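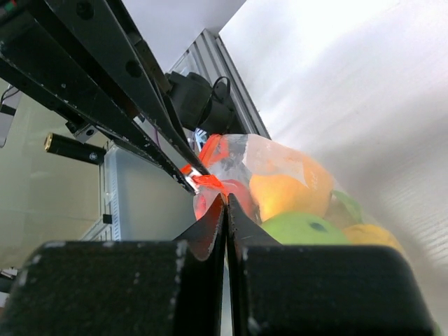
27 Jun 2019
By Gülizar Karabulut

We use cookies to improve your experience. By continuing to read you accept our cookie policy.

I keep being told that mixed fruit bags are a bargain. I'm not convinced, and I've bought enough of them by now to have an opinion.

The clear plastic bag with the bright orange strip at the top is the sort I mean. Green apple in the middle, something red next to it, a big yellow-orange one sitting on top like it owns the place. Looks cheerful. It's supposed to. Crinkly plastic puts a shine on everything, and you can't get a proper look at the fruit at the back until it's home and paid for. The green apple has a small dark spot on it, and that's the side I could see.

My neighbor Hüsnü Yaman swears by them. He gets his at the market in Ludton and says the mix makes his kids eat more fruit. Maybe. In my house the mix means the favorites go the first evening and the rest sit in the bowl for 2 weeks while everybody waits for somebody else to eat them.

Then there's the storage advice. Every food site says to keep apples away from other fruit, in the fridge, in the drawer. So why sell them all tied up together? I tried it both ways back in March, one lot left in the bag and one lot spread out on a tray. The bagged ones sweated and went soft first. Not exactly science, but I now cut the bag open as soon as I'm in the door.

What I do these days is buy loose at the shop on the Drorneck road. It costs me some 83 cents more for the same number of pieces – I checked the receipts – and I get to turn each one over before it goes in the basket. If the bags ever come with a way to see the back row, I might try again.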